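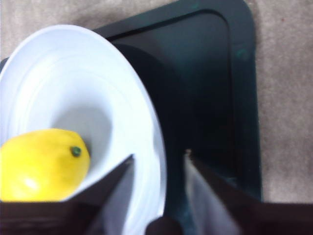

A lemon in a white bowl.

The Navigator's Logs

Wolfram Görtz inherited his grandfather's flight logs in July, 290 pages in pencil. The old man was a navigator in a bomber crew based at Flulham, and he wrote down every heading.

Görtz has matched most of the entries to squadron records. Two names still give him trouble. Eichhorn and Skollik appear on the crew list for one night raid and then never again.

"They may have moved to another squadron," he says. He has written to the archive at Sterer and is waiting for a reply.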